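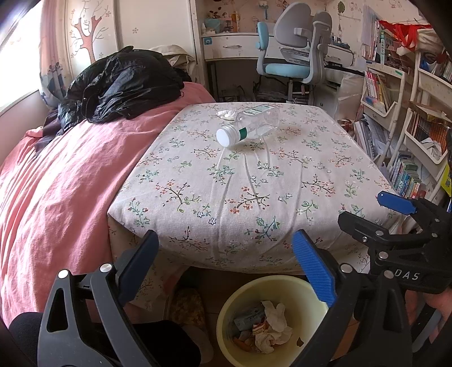
Home Explore Notifications Messages Profile

Ketsara Boonyarit

bedroom tidying again, bottle to bin. 168 demos in, hand aches

1/ lesson so far: go slower than feels normal. rush the grab and Peler copies the rush

2/ did 10 by remote control to compare. lag horrible, kept overshooting teh bin. by hand is miles easier

3/ binned 8 from this morning, my fault, let go too early

4/ moving the bottle a bit each time now. more tomorow, need tea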